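3.2 Shared savings and patient assignment

July 17, 2021 | Kopecký

The Junton network brought 20 practices under a single care contract. Patients were assigned to the practice that had provided most of their routine visits, and 3,310 met this test. A further 464 had no regular practice and were left out of the savings calculation. Spending targets were set separately for each practice and reviewed in June.

Practices in Lostwood held fewer assigned patients, so their yearly costs varied more widely. Two were moved to a pooled target under the contract terms. Meal advice for patients with diabetes was paid for from the shared fund.

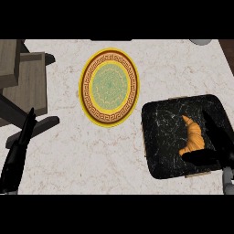

Figure 2. Simulated kitchen counter with a decorative plate.

3.3 Limits of the contract data

Claims records do not show care paid for privately. Costs may therefore be understated.

Shares: 20 | Comments: 2

Related items
Hospital payment reform in Nustville
Risk sharing in small practices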